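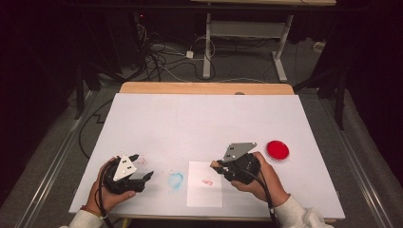 Kerttu Pesonen wrote:

> I tried the no-knead loaf from the February digest with 600 grams of bread
> flour and it spread out flat both times. The crumb was fine but the sides
> had no height. I gave it the full overnight rise on the counter and baked
> it on a sheet. Is the water amount in the digest right? It felt like a lot.
> Also, does anyone on the list still get flour from the Dunden mill, and do
> they ship?

Hi Kerttu and all,

The water amount is right as printed, but it was written for a covered pot. On an open sheet that dough has no walls to lean on and will go sideways. You have two choices. Bake it in a pot with a lid, or take out 40 grams of water and shape it tighter before the last rise.

I would also look at the overnight part. The digest recipe assumes a cool kitchen. If yours is warm, the dough may be past its best by morning and won't hold a shape whatever you do to it. Signs of this are a sour smell, a top that has sunk in the middle, and dough that tears when you fold it. Cut the yeast in half or put the bowl in the refrigerator after the first two hours.

For shaping, I turn the dough out on a lightly floured counter, fold the four sides in, flip it, and drag it toward me a few times until the skin feels tight. Leave it 20 minutes and do it again. The second round makes more difference than the first.

On flour: Dunden does ship, but only the five-pound bags, and the postage nearly doubles the price. I split an order with a neighbor last fall. Their bread flour takes up less water than the supermarket kind I was using before, so if that is what you have, hold back a little more and add it only if the dough seems stiff.

The Liem store carries a stone-ground whole wheat that I like better for mixed loaves. I use one part of that to four parts white. It does not keep well, so buy small and freeze what you won't use in a month.

One correction to the digest while I'm here. The rye recipe on the second page says to bake at 350 the whole way. It should start at 450 and drop to 400 after the first 15 minutes. I have sent the fix in for the archive copy.

Kerttu, if you try it again, write down the room temperature and how long the last rise took. Those two things would help more than anything else in working out what went wrong.

Pirnetden Home Bakers list
To change to digest mode, reply with DIGEST in the subject line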